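**Frota tape measure, 3 months in**

Bought this in April to replace one that went in the skip. Yellow and black, fits the pocket, locks when you tell it to. Blade's stiff enough for doing shelves on my own.

Bad bits: clip is tight, numbers too small if you've left your glasses somewhere. Strap is handy on a ladder, gets in teh way on a table. I'd take it off for bench work.

Dropped it twice, still reads the same as my old steel rule. Good enough, would buy again.

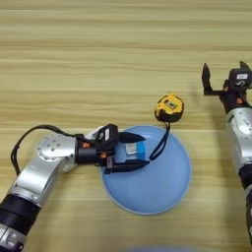

*Tape measure with its navy strap, by the blue plate*

4 out of 5. Loses one for the tiny numbers, realy not great in a dim cupboard.

Kenta Wada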